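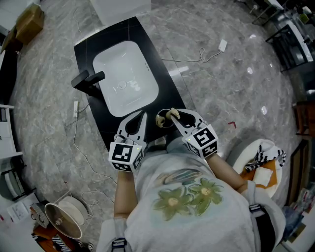 Preventing Vehicle Damage at Home: Garages, Driveways and Shared Entrances

Murkholm Residential Services
Household Tips, revised March 15, 2019

Low-speed collisions with garage doors, porch posts and lobby entrances are a regular cause of repair claims in the buildings and houses managed by this office. The following advice applies to all residents of the Ashour and Drestberg properties, including those who rent a parking space without living on site. It does not replace the terms of the parking agreement.

Before you park

Sweep the garage floor at the start of each season. Sand, wet leaves and spilled oil all lengthen stopping distance, even at walking pace. Fresh oil should be covered with clay cat litter, left overnight and swept into a bag for disposal. Do not hose oil into the floor drain.

Clear the back wall. Paint cans, propane cylinders and stored glass should never stand in the path of a vehicle. Gas cylinders may not be stored in an enclosed garage at any of our properties.

Residents who park nose-in may find it useful to hang a tennis ball on a cord from the ceiling. Park the car where it should stand, lower the ball until it just touches the windshield, and tie off the cord. The position must be set again when the household changes cars. Rubber wheel stops are also permitted. They should be fixed with anchors suited to the floor, and tenants must have written approval before drilling.

Floor mats

Unsecured mats are a known hazard. A mat that slides forward can hold down the accelerator or keep the brake pedal from traveling fully. Use only mats made for the vehicle, fasten them to the hooks provided, and do not lay a second mat on top of the first. In winter, remove the carpet mats before fitting rubber ones. After washing, check that each mat is on its hooks before the car is driven.

Footwear should be considered as well. Heavy boots and loose slippers both make it easier to press the wrong pedal, and it is worth keeping a pair of flat shoes by the door to the garage.

Marking posts and corners

Concrete posts can be wrapped in foam padding with a reflective strip at bumper height. Wipe the post with a damp cloth and let it dry fully before applying adhesive tape, and press the tape down from the center outward. Tape applied in a cold garage often peels within weeks. If the temperature cannot be raised, use straps.

Wooden corners and door frames may be protected with a metal angle. File the cut edges smooth before mounting.

Entrances facing the street

Large planters give some visual warning to drivers but should not be relied upon to stop a vehicle. Residents at Drestberg have asked whether they may place their own planters in front of the lobby doors. They may not, as the doors are an emergency exit. Requests for fixed bollards should be sent to the building manager, Ehab Samir, and will be reviewed with the city permit office.

Keep shrubs near the driveway mouth trimmed low, and keep trash containers at least 2 feet from the turning area on collection days. Replace failed outdoor bulbs promptly.

If a vehicle strikes the building

Turn off the engine and set the parking brake. Do not back the vehicle out of a wall, window or door frame until the fire department or a building engineer has said that this may be done. The vehicle may be carrying part of the load.

Call 911 if anyone is hurt, if there is a smell of gas, or if glass is hanging above a walkway. Keep others away from both sides of the damaged wall.

When it is safe to do so, photograph the damage from several positions and write down the names of those present. Broken glass should be picked up with heavy gloves and a stiff piece of cardboard, and the finest pieces lifted with damp paper towels. Household vacuum cleaners should not be used for glass.

An opening may be covered for the night with plastic sheeting and battens. Permanent repairs to managed buildings are carried out by Evumton Contracting and may not be arranged privately.

Reporting

Use Form 57, available at the front office, 200 Ashour Street. Completed forms may be left in the mail slot after hours. Questions about deductibles and shared costs should be directed to Marwa Bennani, Resident Claims, extension 233.

Minor scrapes to posts and doors should also be reported, including those that appear to need no repair. Door tracks in particular can be bent slightly by a light impact and fail in January, when the metal contracts.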